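Mirell Court Residents' Association
Minutes of the January meeting, held in the ground floor lounge

The meeting opened at 7:10 p.m. with Hanyu Guo in the chair. Minutes of the last meeting were approved with one correction: the residents did not "welcome" the increase in the parking fee. They were told of it.

1. Heating

The chair read out a letter from Velonari, the managing agent, which says the new boiler controls are "performing in line with expectations." Several residents asked whose expectations. The top floor was without heat on 3 mornings in December and the agent's log shows one. The chair has asked for the full log twice and has received a leaflet on draft-proofing.

Action: chair to ask a third time, in writing, with a copy to the owner.

2. Water meters

Velonari proposes to fit individual meters made by Flirnura in all 40 apartments. The letter says households "could save up to 16 percent." Apartment 12 pointed out that "up to" includes nothing at all. The letter gives no figure for the yearly reading charge, and it does not say who pays when a meter fails. Apartment 7 lived in a building with meters before and said her bill went up the first year and stayed up.

One resident spoke in favor. He lives alone, travels most of the month and thinks he is paying for other people's baths. The chair said this was a fair point and that a flat rate does favor larger households. It was felt that a decent case for meters may exist but the agent has not made it.

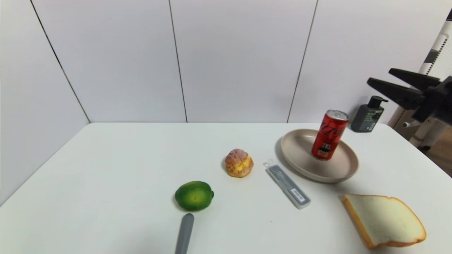

Apartment 12 then asked whether the agent gets a commission from the meter company. No one present knew. The chair was asked to put the question plainly, so that it can be answered yes or no.

Vote on accepting the proposal as it stands: 4 in favor, the rest against. The matter will come back if a priced offer arrives.

3. Entry door

The lock was repaired in the fall and is sticking again. The agent's contractor, Wei Door Service, calls this "seasonal movement." Apartment 3 said the door also stuck in July. Agreed that no further call-out charge should be paid for the same fault until the agent explains what was done the first time.

Action: Apartment 3 to keep a list of dates when the door fails to close.

4. Bike room

The proposed tag system was discussed again. Last year's tags were handed out, a deadline was set, and the bikes without tags are still in there. The chair doubted that tags in a new color would change this. Deferred.

5. Any other business

A request for a second recycling pickup will be passed to the agent, without much hope. The hallway light outside the laundry is out again.

The meeting closed at 8:35 p.m. The next meeting will be in the same room once the agent confirms the booking.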